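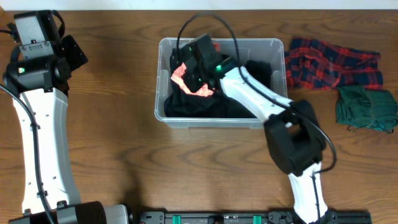
Two-arm tabletop station on a wood table, right gripper down in a bin of mixed clothing.

Tretero Two-Arm Table Station

Planning guide and pricing notes for first-time buyers

Thank you for stopping by this page. Most of the people who land here have a folding table, a pile of something soft, and a boss who has asked them what it would cost to get a robot to deal with it. We have been supplying small two-arm setups to laundries, thrift sorters and teaching labs for long enough to know that the arms are the easy part of the budget, so we have tried to put the rest of it here too, in the order you will probably need it.

What you get in the base package

The base package is $2,469 and includes two arms, a gripper for each, the front mounting rail, the power supplies and all the cables you need to run both arms from one computer. The arms come assembled (we used to ship them as kits, and a few of our longtime customers still miss that, but our support inbox does not). Clamps for the rail are in the box as well. The computer is not included, and neither is the table, and we do get asked about the table more than you might expect!

About that table

You want something heavy. A solid wood table is lovely for this work, and so is an old workbench, as long as the front edge is straight enough to take the rail and the whole thing doesn't rock when you lean on it. Glass tops are out. If your table is very glossy, try a few hours under your own lights before you commit to it, since glare can give the cameras a hard time. Please leave the area behind the rail free for cable slack and for your elbows.

Bins, and why we ask about them

When you fill out the quote form there's a question about your bins, and people often skip it. Please don't. The arm has to come up over the rim and down into the pile, and a tall bin eats up reach very quickly. A low, clear plastic bin with rounded corners is a fine place to start, and you very likely have one in a closet already. Measure the height with the lid off and write it down for us. If you sort out of deep rolling carts, we'll suggest either a shallower tray to pour into or the longer Prullbridge rail, which lets you set the arms farther apart.

It also helps to know what goes in the bin. Dark clothes heaped on dark clothes are about the hardest thing you can ask a vision system to pick apart, and a customer whose pile is mostly black should plan more setup time than one who handles white towels. Plaids and prints are kinder. Frayed edges and loose threads are worth mentioning too, because they can catch on the fingers.

What to set aside beyond the base price

Spare finger pads run $111 a set, and we suggest ordering one set with the station so that you aren't waiting on the mail. Cameras are priced separately, and the Oltel bundle is the one we set up most often. Many buyers already own something suitable, so send us the model name and we'll tell you frankly if it will do.

Then there is time, which hardly ever makes it onto the purchase order. Allow nearly 6 weeks from your first unboxing to a station that somebody other than the installer is comfortable running. Some shops get there sooner. Nathalie Gauthier, who handles our installs, likes customers to name two people for training, so that the station doesn't sit quiet whenever one of them is on vacation.

Does it fold?

It can, with the right software and some patience, and flat items come along faster than sleeves do. We would gently suggest budgeting your first season around picking and separating, with folding as a second stage. The Kalniņš software plan covers both and is billed yearly. You can add it later without changing any hardware.

Ordering and lead times

Orders confirmed by Thu 22 June keep the February price list, including the rail upgrade. After that the new list applies to everything except spare pads. We ask for half at order and half at shipping, and schools may pay on a purchase order.

If you'd like to talk it through first, ask for Nathalie Turcotte in sales. Have your table measurements and bin height handy, plus a phone picture of your usual pile exactly as it comes in, before anyone tidies it up.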